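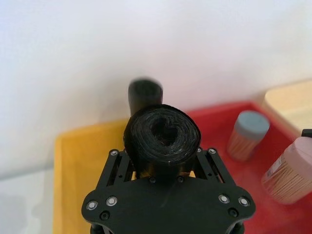
Sarpong

Section 3: Setting up the supply bins

This is my favorite part of the whole Illine utility corner! The shelf is up, the wall behind it is clear, and now you get to give every roll, refill and little tub a home. Have your open bins and your supplies within reach before you start.

Before you begin

Wipe out each bin with a damp cloth and let it dry completely. Peel off any price stickers while the bins are still empty (a little cooking oil takes care of the glue).

Caution: Plastic bags are a suffocation hazard. Keep rolls of bags, full or nearly used up, where babies, small children and pets can't get at them.

Placing the bins

1. Stand the bins side by side on a flat, level surface, open tops up. Leave enough room in front to lift one out with both hands.

2. Decide what each color is for and stick with it. Mine is yellow for trash bags, and I love that I can send anyone in the house to "the yellow one" and they come back with the right thing.

3. Give each bin a gentle push from the front. If it rocks, check for grit underneath.

Note: The Flalari shelf takes bins up to 11 inches deep. Deeper ones will sit on it, but they stick out at the front and you'll bump them every time you walk by.

Loading the bag rolls

4. Take each roll out of its carton and remove the paper band, if it has one. Wind any loose end back around the roll so the layers stay snug.

5. Turn the roll and look at the end. You want an even spiral. If the middle has slid out, tap it back against the tabletop.

6. Put the tallest roll in first, standing up at the back of the bin. A bit of a lean is fine.

7. Add the other rolls in front. Don't force them; a bag that has been squashed against the side tends to tear along the crease.

8. Put small containers in a different bin from the rolls, lids closed and labels facing you. 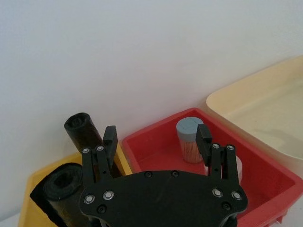
Checking your setup

9. Step back and look along the row. You should be able to see into every bin without moving its neighbor.

10. Pull one bag off a roll with one hand. If the whole roll comes along, the free end is probably tucked underneath. Turn the roll over and try again. It's so satisfying when it comes away in one pull!

11. Lift each bin and set it back down. If one feels heavy, move a few things to the next.

Caution: Never store bleach, drain cleaner or anything else that could leak in the same bin as the bags.

Refilling

Open a new roll when the old one has three bags left. If you buy the big 300-count cartons, keep the spares in the closet and bring out one roll at a time. The Gellholm label sheets stick well to the front of most bins, but write on them before you peel the backing off.

Continue to Section 4, Hanging the broom rail.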